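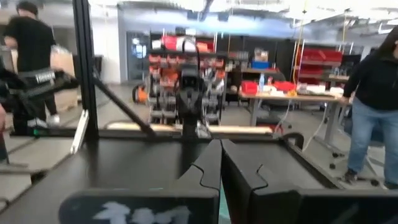

Our group is collecting demonstrations for a policy that learns from wrist camera images, and I am seeking advice on which recordings should be kept. The plan calls for 2,000 episodes, and we have completed 370. Many contain activity beyond the work area. A view may include a person walking past the cardboard boxes on the left while another reaches toward the workbench on the right. Our written procedure does not say whether such episodes are acceptable. Should they be removed before training, or should the area be closed during collection?
Su-chen Yang
Posted 18/02/2025

Background activity is not in itself a reason to remove an episode. If the system will later operate in a shared room, the training examples should include people in that room. The concern is a pattern. If people appear mainly in the recordings of one task, the policy may come to associate them with that task. I would recommend the following:
Add a field to the episode log stating whether people are in view.
Compare that field across tasks and operators before training.
Reject an episode only where a person touches the work objects or blocks the camera's view of the fingers.
Keep a separate test set with no people in view - it will show whether the policy depends on them.
Please also confirm that everyone who may be recorded has given consent under your site's rules.
Yuk-lan Cheung

We removed 17 episodes for this reason at Coslow in July and later restored all of them. I do not have the comparison figures at hand. Cropping the upper part of the image is another option, although you would lose the second arm on the crossbar if your policy needs to see it.
Đàm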